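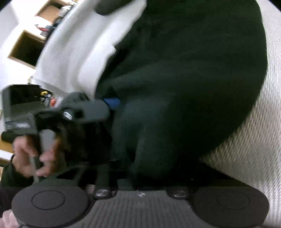 Gilles Marty : avant de parler de taille, il faudrait savoir si le chien a fini de grandir, parce qu'un manteau acheté à sept mois, à dix mois c'est un gilet.

Bon, je reprends ma demande au propre, vu que le premier message est parti sans le texte. Oui, il a fini de grandir. C'est un croisé beagle et, d'après le refuge, « autre chose ». Il fait 54 cm de dos, de la base du cou à la naissance de la queue, et je cherche un manteau de pluie pour septembre. Chez Trunard, 54 cm tombe pile entre le M et le L. Chez Kerura, on choisit selon le poids, idée intéressante pour un animal bâti comme un traversin. J'ai essayé le M Trunard en magasin : le dos va, mais la sangle ventrale ne ferme pas, même en tirant, même en négociant. 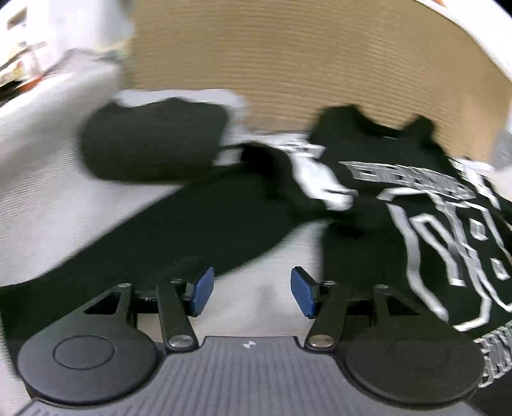 J'ai aussi regardé les modèles à enfiler par la tête, mais il les considère comme une agression. Quelqu'un a-t-il un manteau qui ferme sur un poitrail large sans traîner par terre derrière ?

Kerrien44
Prends le L.

Gilles Marty
Le L sera trop long et il fera pipi dessus, si c'est un mâle. Mesurez plutôt le tour de poitrail, juste derrière les pattes avant, chien debout, mètre ruban souple, et ajoutez 2 cm. Pour les gabarits en traversin, j'ai fini chez Mastilier : la sangle est réglable sur une bonne longueur et le dos se raccourcit par un cordon. Comptez 40 euros, plus le port. La couleur moutarde est la seule jamais en rupture, on comprend vite. Évitez de passer le manteau au sèche-linge, l'enduction n'y survit pas. Le mien en est à son deuxième.

Lai
Nous on a cousu un morceau de sangle en plus sur un M, avec une boucle de sac à dos. C'est moche mais ça tient depuis deux hivers. Par contre ma chienne refuse toujours de sortir quand il pleut, avec ou sans manteau, donc je ne peux rien dire de l'étanchéité.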